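Zinadach publishes its maintenance routine for small kitchen arms

17 May 2026 – Zinadach, a service company for small robots, today makes public the full maintenance routine it uses for its desktop arm in the training kitchen. The routine is free to download and can be used by schools, laboratories and hobby groups which own a similar machine. It was written by Biljana Nedeljković, head of service, together with the technician Costel Matić.

The arm works over a small countertop and handles play food and light kitchen things. It is a hanging arm with two fingers, built from brackets, motors and plates. Such arms are not expensive, but they need regular care. In the last year the company recorded 563 service notes for this one cell, and most of them concern the same few places: the cables, the clamp and the fingers.

"People think first about the motors," says Biljana Nedeljković. "In our notes the motors are a small part. The cable is the big part. When a cable is too short it pulls on the connector, and when it is too long it catches on something. We spent many afternoons to find the right length of the loop."

The routine has 13 steps and is divided into a daily check and a larger service. The daily check is done before power is switched on. The technician moves each joint slowly by hand, looks at every cable loop and tries the screws of the mounting plate with a short key. After this the fingers are closed on a known object, and the closing position is compared with the value from the day before. If the two values differ, the zero position of the gripper has to be set again.

The larger service is done after every 3,000 grasps. The arm is taken down, the clamp is opened and cleaned, and the screws of the plate are changed for new ones. Costel Matić advises to photograph the cables before the clamp is opened. He also advises to keep the old screws in a labelled bag until the arm has finished its test of 300 grasps.

A separate chapter is about the worktop. The place of each object is part of the setup, and the technician puts things back before the test begins.
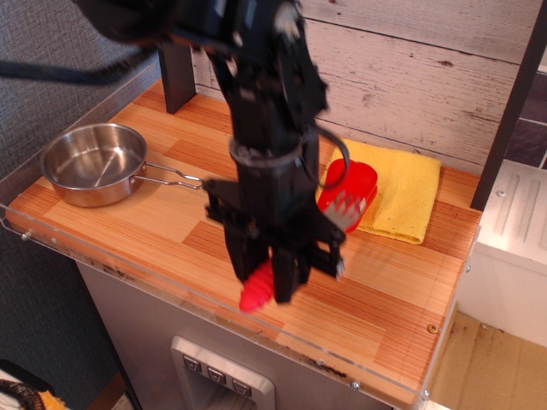 The test itself uses objects with different shapes and surfaces. A ribbed object is useful, as it shows quickly if one finger closes earlier than the other. Cloth is used for a different reason: a soft edge can be pulled between the fingers, and the technician can feel by hand how strong the grip is. Handles of thin wire are the most difficult, and the routine gives them their own page.

The text was checked by Evander Nisbet of the repair workshop Niskanen, who followed it on his own arm in April and asked for several changes. The order of steps four and five was turned round after his remarks, and the page about the zero position was written again with shorter sentences.

Zinadach will correct the routine when users report mistakes. A translation is in preparation with the training firm Bultar, where Doina Hoxha is responsible for the technical terms.

Press contact: Mateja Spahić, Zinadach press office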